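Grirville Card Collectors Forum
Board: Group Breaks, Cases and Sealed Product
Topic: Prulport Heritage case guarantee – hit count and replacement procedure

Posted by: E_VanderLinden (Board Moderator)
05/09/2020

Members have raised several questions concerning the Prulport Heritage release and the wording of its case guarantee. In order to keep the discussion in one place, the separate threads have been merged into this one. Please read the existing replies before posting, and please state whether your case was bought directly or through a distributor.

The sell sheet issued in August gives 13 autographs per case. It also lists the three short-printed parallels, but it does not say whether an autographed parallel counts toward the total.

Els Van der Linden

Posted by: gilsoo_shin

Thank you for merging these. I purchased one sealed case from Baert and recorded every pack. The autograph total was correct only if the two redemption cards are included. In my view a redemption should not be treated as a delivered autograph until the signed card has been received. I wrote to the distributor on this point and was told that redemptions have always been counted.

Posted by: Athanasiadis_M

I must respectfully disagree with the previous member. The small print on the bottom panel of the box states that redemption cards may be inserted in place of autographs. That language has appeared on Prulport boxes for several seasons, and a buyer who opens the case has accepted it. Whether the practice is a good one is a separate question.

On the matter of print runs, the base autographs are limited to 2,000 copies each. At that number I would advise members against paying a premium for them on the secondary market.

Posted by: gilsoo_shin

The small print is on the box. It is not on the case, and it is not on the sell sheet. Those of us who order by the case do not see the bottom panel until the seal has been cut. I maintain my objection.

Posted by: mk_byun

For the information of members who follow the Zanitz breaks, the recorded audio for the last group break has been uploaded again with the volume corrected. Several participants reported that the card numbers could not be heard clearly when they were read out. Members who listen by earbud should now find the numbers easier to follow.

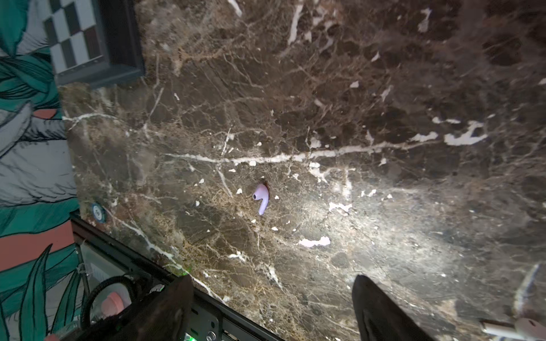

A single wireless earbud in lavender on brown marble.

Participants are asked to check their team assignments against the recording and to report any discrepancy to me by private message. Claims made in the public thread will not be processed.

Mi-kyung Byun

Posted by: nhan.ninh

I have a question on replacements. One of my relic cards arrived with a crease across the lower corner. The form on the Prulport site asks for the wrapper as well as the card, and I discarded my wrappers. Is there any point in submitting the claim?

Posted by: Athanasiadis_M

Submit it regardless. The wrapper was required in my last claim, but a box panel with the product code was accepted in its place. Send the package with tracking and keep a scan of both sides of the card. My replacement took around 3 weeks and was a card of a different player.

Posted by: nhan.ninh

Thank you. I still have the box and will send the panel. A different player would be a disappointment – the card was for a team set – but I understand that the company does not hold spare copies of everything.

Posted by: gilsoo_shin

This is a further example of the same problem. The terms are stated in one place and applied in another. I would ask the moderators to consider a pinned post listing the exact wording on the sell sheet, the case and the box for each new release.

Posted by: E_VanderLinden (Board Moderator)

The request is reasonable. A pinned post will be prepared for Prulport Heritage first, and other releases will be added as members supply the text. Please send clear scans of the panels and do not retype the wording from memory.

The thread will remain open for reports of case totals. Posts offering cards for sale will be moved to the Trading board.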